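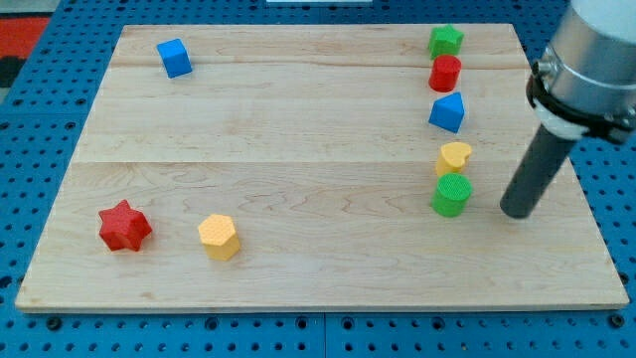 Dataset card

Custus Board Pushing, release 3

Teleoperated episodes of an arm with a plain rod tool pushing colored blocks on a wooden board. Each episode is paired with a typed instruction, such as "move the yellow heart next to the red star."

Blocks: eight per board, in red, blue, green and yellow. Shapes are cube, star, hexagon, cylinder, triangular prism and heart. Two of the shapes appear in two colors, so instructions for stars and cylinders must name the color.

Layouts: operators set part of the blocks in a column and scatter the rest. The board is reset after every 40 episodes.

Collection: recorded at the Zorberg site on the Sollarard control stack. Episodes where a block leaves the board are kept and marked dropped.

Known gaps: one board, one rod, one table. Lighting was not varied. Instructions are in English only.

Splits: train, validation and test, divided by session. Use the Amini loader, version 5 or later.

Last updated: August 12, 2024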